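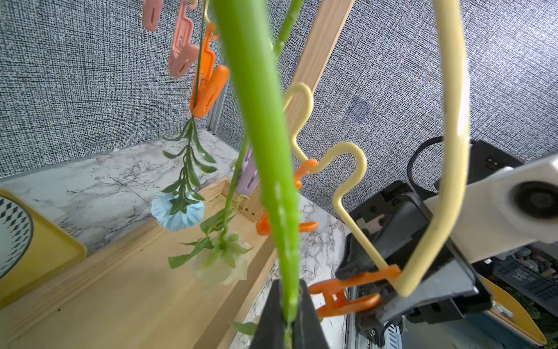
Photo: Tamara Kushnir

Small Accessories Retail, Unit 4: Scarves and wraps, from fibre to product page

Welcome back, everyone. I know scarves look like the easy unit after what we put ourselves through with shoe sizing, and in some ways they are (no half sizes, hooray!), but they're also where new shop owners lose the most money on returns, so please bear with me if I go on a bit.

1. Fibre first

Before you write a word about colour or styling, find out what the thing is made of, and find it out from the supplier's paperwork. Your fingers will fool you. I was sure for a whole winter that a lovely soft wrap I sold was a wool blend, and it was acrylic from end to end. Viscose drapes beautifully and creases if you so much as look at it. Cotton voile softens with washing. Silk twill holds a knot, whereas silk satin slides out of one, and your customer will want to know that before she wears it to a wedding.

Write the fibre content in full, with percentages, near the top of the listing. Customers with wool allergies shouldn't have to scroll for it.

2. Measurements

Give length and width in centimetres, measured flat, and say whether the fringe is included. Then give one sentence about what the size does on a person: "long enough to wrap twice with the ends to mid-chest," that sort of thing. A 160 cm scarf and a 180 cm scarf look identical in a flat photo, and I promise you they don't feel identical around the neck in January.

3. The Drolden case

You'll find the figures in your reading pack. Drolden was a two-person shop in Brarthorpe that ordered 3,000 lightweight wraps in a single season on the strength of one very good market stall. The wraps were fine. The listings called them "pashmina style," which customers took to mean warm, and roughly 20 per cent came back. Their second range, Drorna, used the same mill and nearly the same cloth, but the copy said "a light layer for spring evenings" and showed the weight in grams. Returns settled right down.

I'd like you to read both sets of listings side by side before the tutorial. Phan's chapter on descriptive honesty goes well with them -- it's a bit dry in the middle, so have a cup of tea handy.

4. Words to be careful with

One size fits all: say "one size" and give the measurement.
Luxury: only if you can finish the sentence with a reason.
Silky: customers read this as silk. Try "smooth" or "fluid."
Handmade: be ready to say by whom, and which part.

5. For the tutorial

Bring one scarf or wrap from home, any age, any condition. Write a listing for it of no more than 160 words, including fibre, size, care and one way to wear it. We'll swap listings with a neighbour and guess the scarf before it comes out of the bag, which is always more fun than it sounds! If the care label has been snipped out, write what you'd ask the supplier.

Printed copies of the reading pack are in the tray outside my office, and late listings can go in there too -- before 2 pm, please.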